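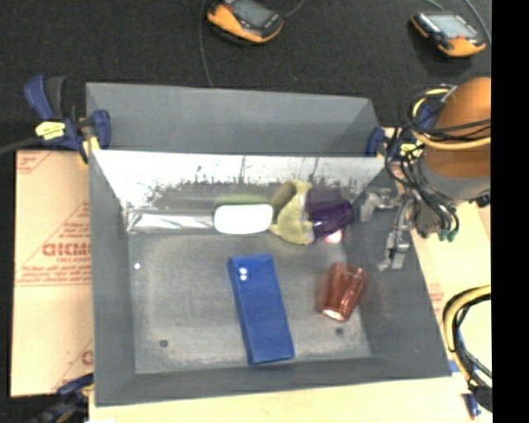
1. Storage of shared kitchen items, Plukell Court. The managing agent, Dustano, reported that the cupboards in the ground floor kitchen are to be replaced in March and must be emptied beforehand. Items belonging to the building will be kept in open bins until the new units are fitted. It was agreed that each bin should have a divider, as with the grey one that has a shiny metallic panel across its width and a purple cup among the things in the front section. Labels to be fixed to the outside wall of each bin. Items without a flat number by the end of the month will go to the charity shop.

2. Minutes of the previous meeting. Accepted with one correction: under item 4, "boiler" should read "booster pump".

3. Water pressure. Boros attended twice and replaced the pressure switch on the booster pump. Flats on the top floor still report low flow between 7 and 8 in the morning. Boros has quoted 400 pounds for a second expansion vessel. The quotation was accepted, subject to confirmation that the price includes VAT. Dustano to obtain this in writing.

4. Stairwell lighting. The timers on the rear stairs cut out before a person carrying shopping can reach the third floor. The setting will be raised to 9 minutes for a trial period. The front stairs are on a separate circuit – no change there.

5. Bicycle store. There are 19 hooks and more bicycles than hooks. Tags will be issued and untagged bicycles moved to the side passage after one month's notice. The request for a second store was deferred, as the side passage is needed for bin collection.

6. Roof. Ornesau has completed the inspection and found slipped slates above the rear gutter. Repair is within the 1000 pounds already set aside for roof work. Access will be by ladder from the yard, so the yard must be kept clear of cars on the day. Notice to be posted in both entrances.

7. Any other business. The front door closer slams in cold weather. Dustano to adjust.

The meeting closed at 8.40 pm. Next meeting in April, same room.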